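Grasp planning (soft items)

Grasp planning is the bit of robot software that decides where the fingers go before they close. For a mug that's mostly geometry. For cloth it's a lot messier, and I've been maintaining this entry since I started working on Prata, our open planner, so please forgive the odd opinion creeping in (the talk page is open if you want to argue!).

How a grasp gets picked

Prata takes the wrist camera view, labels each patch as fabric or background, then looks for ridges. A ridge is good news because two fingers can pinch it from either side. Flat fabric is harder, and the planner marks it down. It keeps the 81 best candidates, throws out any that would drive a fingertip into something hard, and passes the top 4 to the controller. Bongani Joubert wrote the ridge scorer and I still reckon it's the cleverest file in the whole project.

Colour does a fair bit of the work too. A red cloth beside white-painted boards is about as friendly as segmentation gets, though the grain and chips in the paint can still throw up little false edges, and folds in the cloth go dark enough to confuse a lazy threshold. 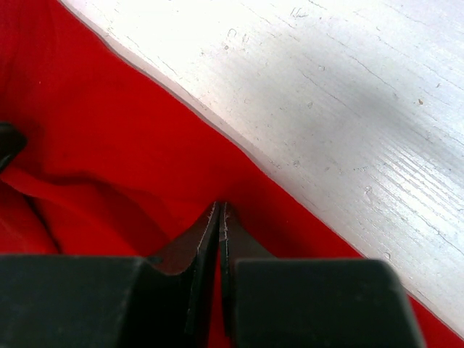 Finding the edge

The long straight boundary between cloth and board is fitted as a line first, and candidates sitting on the wrong side are dropped. Etenesh Fikre's version of this step, called Sarkell, also masks out the gripper's own fingers, which otherwise get labelled as a dark object that follows you everywhere. Shadows on pale paint are the other favourite nuisance.

Known problems

Prata 61 crashes if the mask comes back empty. Issue 504 has a workaround from Wian Maluleke, and the proper fix is due in October.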